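Larkinano replacement insoles, black: good enough, with reservations
Posted Jan 31, 2025

I don't trust insoles. The packaging always promises that your feet will feel like somebody else's feet, and after a fortnight you have the same feet and a thinner wallet. So when I bought the Larkinano ones I wasn't expecting much, and I'm still not sure I got much, but they are better than the last lot and I've had them since October, so I may as well write it down.

They're for canvas trainers. Mine are the ordinary sort, black with white laces and a white rubber sole, the kind with hardly anything inside to stand on. The original lining in mine had gone to crumbs under the heel. A sensible person would have bought new shoes. I quite like the old ones and the rubber is still sound, so insoles it was.

What you get is a pair of plain black insoles, wide at the toe and narrow at the heel, with a line on the underside to cut along if your size falls between two. No little bottle of spray, no leaflet about arches. I was glad of that. The Gonis pair I had before came with a leaflet longer than the instructions for my boiler and they curled up at the toe inside a month.

Fitting. The box says they slip in without unlacing. They do not, or at least not in a canvas shoe. You get the toe end in as far as the laces, it catches on the tongue, and then you push and it folds over on itself and you have a lump where your toes should be. I did this more than once before giving in. Undo the top few holes, pull the tongue right forward and hold it there while you feed the insole down. After that it's easy. Press the heel down last and run your thumb round the rim to check it hasn't ridden up the side.

Getting the old ones out is the worse job, and the box doesn't mention it at all. If yours are glued, go slowly. Mine came up in bits at the heel and in one piece at the front, and the glue left a sticky patch that I never got off completely. The new insole sits on top of it and I can't feel it, so I stopped worrying.

Trimming is where I'd knock a mark off. The line on the underside is faint, and on black material it might as well not be there in the evening. Kitchen scissors chewed the edge. Proper shears were better. Cut less than you think, try it, cut again. I took too much off the left one and it now slides forward by a hair when I go downstairs – my fault, but a clearer line would have helped.

Comfort: fine. They are firmer than they look and they have stayed firm. The claim on the box is 500 hours of cushioning, and I have no idea how anybody would check that. I walk to work and back and stand up for a good part of the day in between, and my heels ache less than they did. Whether that's the Larkinano or simply having something in the shoe instead of crumbs, I couldn't tell you. The Zacharias gel ones I borrowed for a weekend felt softer straight away but made the shoe tight across the top, and these don't.

Smell: the box says odour control. I have noticed no control. They smell like insoles. Take them out overnight and they air well enough, which you could say of any insole ever made. Do loosen the laces first when you take them out, or you'll drag the edge on the tongue every time and it will start to fray.

One more grumble. They're sold as left and right but only marked on the underside, in the same faint print as the cutting line. With 2 black insoles in your hand and the shoes on the table you will get it wrong sometimes.

Would I buy them again? Probably, if they were on offer. I wouldn't pay more for the "Plus" version, which as far as I can see is the same thing in a bigger box. Three and a half out of five, and the half is for not curling.
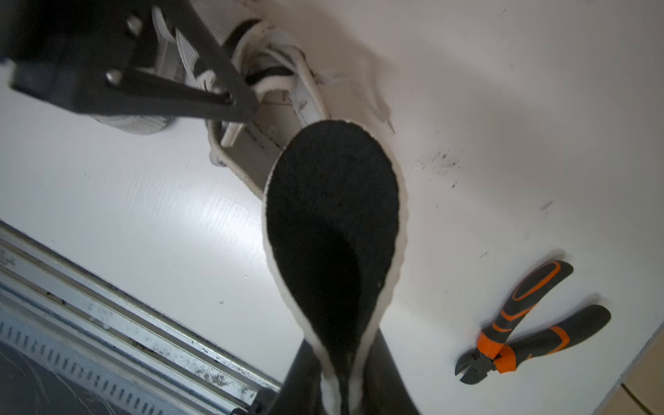
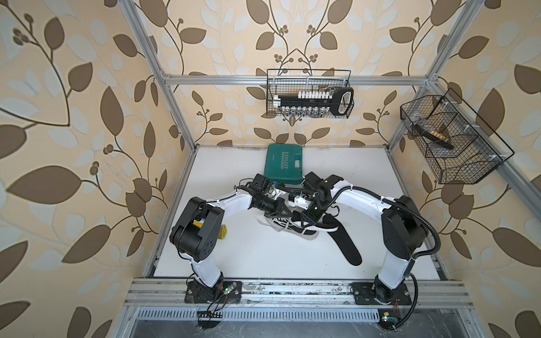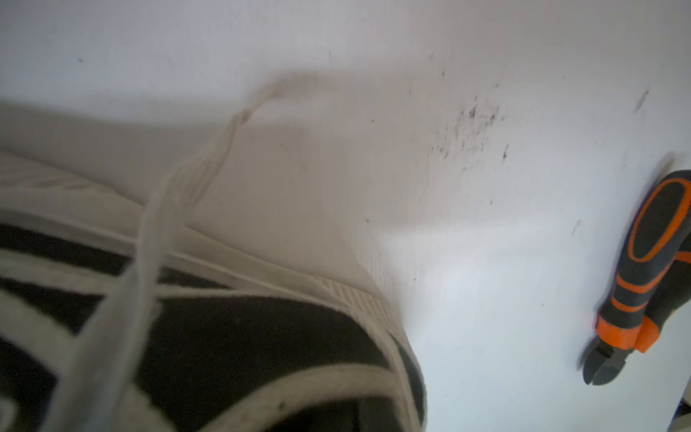 Comments (1)

Nudari
I'd go lower on the score. I bought the same insoles for my canvas pair and the cutting line was so faint I gave up and drew round the old ones with a bit of chalk, which worked far better than anything printed on the back. Comfort is all right, I agree with you there. But mine did start to lift at the heel after a few weeks, and I only walk on pavements. Did you put anything under yours to hold them down, or is the leftover glue doing it for you? If it's the glue then I'm sorry I scrubbed mine off so carefully.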